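Mismatched Bowls: Your Questions, My Answers
Last updated June 26, 2023

I wrote one post about giving up on matching bowls and I've been getting mail about it ever since. The counter on that page says 3,258 visits, which for a site that is mostly soup and complaints about my oven is a lot! So I'm putting the usual questions in one place. If yours isn't on the list, the comment box is at the bottom and I do read it.

Why did you stop buying sets?
Because I kept breaking them. I had a nice cream-colored set from Relto and lost one to the sink, one to the porch steps, and one to a casserole dish that came sliding out of the cupboard after it. Every time, the set looked a bit sadder. With a mixed bunch you just go get another bowl, in whatever color you feel like that day, and the shelf looks the same as it did before.

Doesn't it look messy?
It can. My first try was messy, I'll admit — I had flowers, stripes, a fish, something with a rooster, and all different heights. What fixed it for me was keeping the shape the same and letting the color wander. Plain round bowls, close in size, no pictures on them. Now I can have a purple one next to a black one and it looks like I meant it.

What colors go together?
Whatever you like, but if you're nervous, start with a couple of black or white ones and add two soft colors. Pink and lavender are my pick. Black makes almost anything next to it look brighter. I also like one bowl with speckles, since it breaks up the plain ones and hides the little scratches you get from spoons. I tried a bright orange for a while and it took over the whole table. It holds clothespins now.

How many do you really need?
For two people who cook most nights, I'd start with five or six and see how often you run out. I went up to 9 at one point and all that happened was that I washed up less often, which was not the plan. If you have kids or you bake a lot, sure, get more.

Where do you buy singles?
I get most of mine at the secondhand place in Dalport, about 45 minutes from my house, so I tend to go when I have something else to do over there. The housewares shelf is at the back past the lamps. Phan sells single bowls too, in a bin near the register, and that's where I go when I want a particular color and don't want to wait for it to turn up. The last time I did a proper haul I spent 21 dollars and that included a colander I didn't need.

Will different brands stack?
Sometimes! This is the one thing I'd check before you pay. Take two bowls, put one inside the other, and see if the top one sits down level or perches on the rim. If it perches, it will wobble, and a whole stack of those is asking for trouble. I carry one of my own bowls in my bag when I go shopping. Yes, people look.

Also give the stack a little twist. Some bowls go together beautifully and then won't come apart, especially if they were put away damp. If that happens, run warm water over the outside bowl, put some cold water in the inside one, wait a minute, and wiggle. Don't pry with a knife. I have a scar.

Which color goes on the bottom of the stack?
I've gotten this one more than once and I love it. Size decides, not color. Widest at the bottom, and if two are the same I put the black one lower, only because I can never see it at the back of a dark cupboard and I'd like to at least know where it is.

Do you use certain bowls for certain jobs?
Loosely. The white one is for eggs, so I can spot a bit of shell. Dark ones are good for flour and rice — you can see if there's any left when you tip it out. Pink is onions, for no reason at all, it just happened that way and now I can't put anything else in it. The purple one gets used for snacks and never makes it to the cooking part.

I bought a small rack from Udska to keep them upright for a while. It's a fine rack. I just found I was taking everything out of it to get at one bowl, so it holds pot lids these days and I'm much happier with it.

How do you get stains out?
Baking soda and a bit of water, mixed to a paste, left on for ten minutes or so and rubbed off with a soft cloth. Tomato is the worst on light colors. Turmeric is worse than the worst. For turmeric I do the paste twice and then leave the bowl on a sunny windowsill and try not to look at it. Go easy on anything shiny or painted, and try a small spot on the underside first.

Dark bowls have the opposite problem, they show every water mark. A dry dish towel straight after rinsing takes care of most of it.

How do you lay them out before you start cooking?
In rows! I was a one-big-pile person for years and then in April I had a long bread-and-soup day, and I finally set things out properly, and it was so much calmer. Put out every bowl you'll need while they're still empty, two rows, with enough space between them that you can get your hand around each one without bumping its neighbor. Back row for things you need first or only once, front row for whatever you keep going back to. If your counter is black, leave a bit more space around the black bowls because they do vanish on it.

Pink first, then five bowls set out in their two rows:

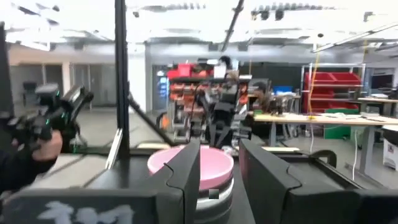
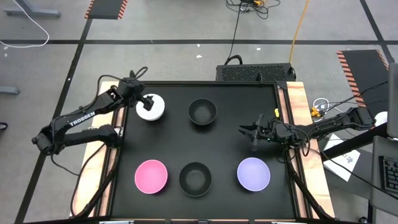
I fill from the back row forward, so I'm never reaching over something full with a wet spoon. Dry things go in before wet things. And when a bowl is empty again I stack it off to one side right away, otherwise I end up scraping carrots into the one that had the sugar in it. (It was fine. Slightly sweet soup.)

Can I put my hot soup straight into any of these?
Check the bottom of the bowl. If it says it's okay for hot food, go ahead. If there's nothing on it and you bought it secondhand, I'd keep it for fruit or keys or dry stuff. I'd say the same about the microwave and the dishwasher. I wash my odd ones by hand because I can't remember which is which.

What do you do with the ones you don't like anymore?
Back to Dalport they go, in a box with newspaper between them. I once bought one of my own bowls back by mistake, brought it home very pleased with myself, and only noticed when I saw the chip.

Can I send you a photo of my shelf?
Please do! Leave a link in the comments and tell me which bowl is your favorite. Mine is still the pink one, onions and all.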